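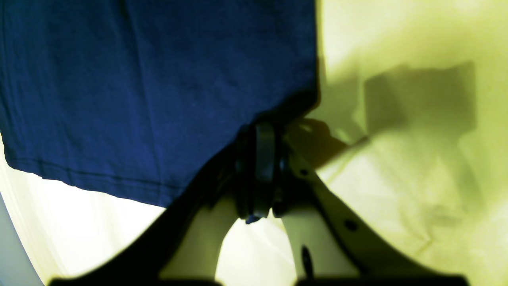
Open afternoon at Bendance, Thursday, August 1, 2019

I had wanted to see the laundry-handling hall at Bendance for ages, and they let 12 of us in right after lunch! Leonora Policarpio, who runs the Pukuron cell, met us at the door with safety glasses and went straight to the part I was hoping for, the fault they had in July.

The job sounds easy. The arm pinches a shirt near the bottom hem, lifts it and carries it to the folding table. Pukuron had done over 2000 lifts without trouble, and then one evening it let go of a shirt halfway across and kept moving as if it still had it. The cloth slid down into the elbow joint, wound itself in, and the arm pulled against it until the motor tripped. Kianoush Bahrami hit the stop button, but the motor had already quit by then.

What went wrong was the grip check. The software looked only at how far the fingers had closed, and a single layer of thin cotton reads almost the same as no cloth at all. So an empty grip passed as a good one (I love a fault like that, so small and so sneaky). They now check the motor current too, and the arm stops dead if the reading drops during a carry.

We got to watch 40 lifts with the new check on. It stopped twice, and both times Kianoush locked out the power before reaching in, no shortcuts. One of those was a false alarm, and Leonora wants that fixed before the autumn.

Coffee was in the canteen across the yard. Next visit is Flanura, if they'll have us.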